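Dec 11, 2023

Day whatever of the great soup project, and I finally have something to write down. I've been trying to get my grandmother's bean soup right ever since July, when Tiago Figueiredo handed me her old recipe card (he'd been using it as a bookmark, the monster). The card says beans, onion, "the good sausage" and a word I read as Bura, which Tiago says is a brand of paprika and my mother says is a neighbor. So that's been fun!

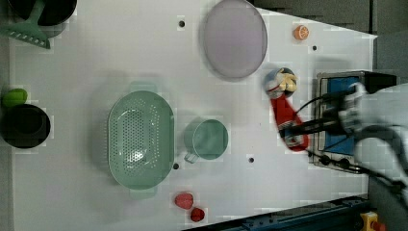

Batch ten happened last night and it was the first one I'd serve to company. I soaked the beans overnight, cooked the onions way longer than I had patience for, and stirred from the bottom the whole time so nothing would catch. My old wooden spoon is cracked, and I keep thinking a red spatula like that one, with the rounded head, would get into the corners of the pot a lot better. Maybe I'll put it on my Christmas list, next to socks.

Arnaldo Pacheco came over to taste. He had two bowls and then asked for ketchup. Ketchup! In my grandmother's soup! I said no, and then I tried a little in a cup when he went to get his coat, and I'm annoyed to report it was pretty good. 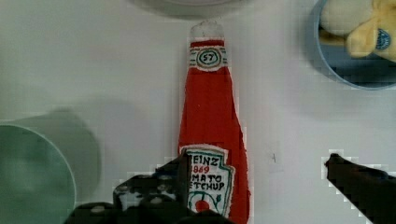 The Heinz, in red. Don't tell my mother.

So now I'm wondering if the missing thing was tomato all along. Grandma grew them behind the house on Stesemham, tons of them, and she canned everything that didn't run away. 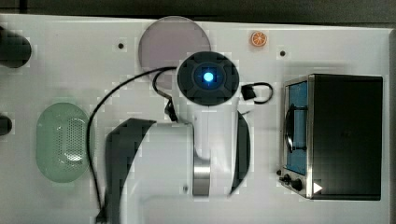 She never wrote any of that down, of course, she just knew. Mom remembers jars on the cellar steps and getting yelled at for sitting there. I called Aunt Garcia (not my aunt, long story) and she says there was always one jar in the soup, "but only in winter," and then she talked about her knee until my phone died.

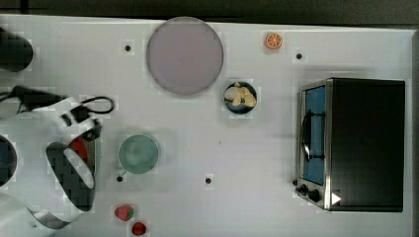
Do the beans really need to soak overnight? Mine come out softer and more even when they do, so I'm sticking with it, even though Arnaldo swears he skips it.

Batch eleven is going to be half a jar of tomatoes and less salt. I still have to buy the sausage, and the beans are already in the big bowl.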